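Fluvbridge 招募研究参与者：家庭与小型办公室用电碳排放记录

Fluvbridge 现为“Plavside 用电碳足迹”项目招募37名参与者。项目研究电脑、显卡、服务器等高耗电设备在日常使用中的排放，重点是夜间长时间运行的设备。 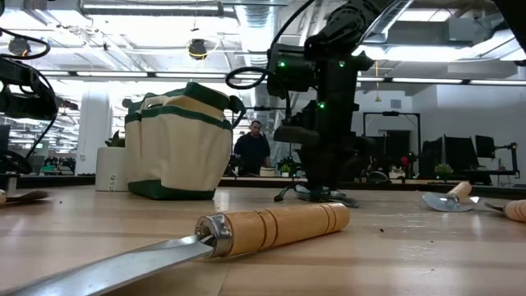
参与者须年满18周岁，家中或办公室至少有一台每天运行超过10小时的计算设备，并能自行读取电表。有无挖矿经历均可报名。租房者请先征得房东同意，再安装插座式电量计。

参与内容：连续20天记录用电量，每晚填写一份简短问卷，结束后接受一次电话访谈。电量计由 Gavetti 提供，用完寄回，邮费由我方承担。
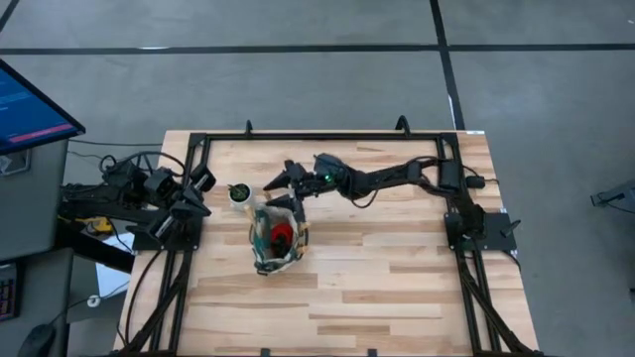
工作台与盆栽

完成全部记录者可得酬金100欧元，访谈后以银行转账支付。中途退出不影响已记录天数的酬金，按天折算。数据匿名处理，只用于本项目的排放估算，不会提供给电力公司。

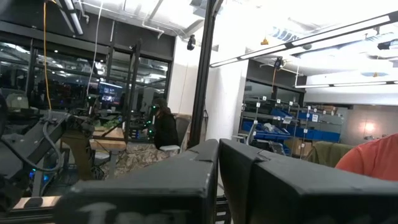 室内一角，有人坐在椅子上

同时招聘兼职数据助理一名，负责核对电表读数、整理各地电网排放系数。要求熟悉电子表格，能读英文技术资料。工作到11月结束，可远程。地点在 Athanasiadis 楼，需要时到场。 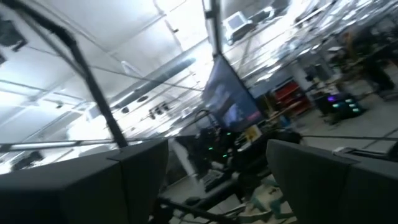 报名方式

请在2021年4月30日前提交网上报名表，注明所在城市、设备种类和每日运行时间。应聘助理者另附简历。联系人：Themis Psarras。入选者将收到邮件通知及知情同意书，签字寄回后发放电量计。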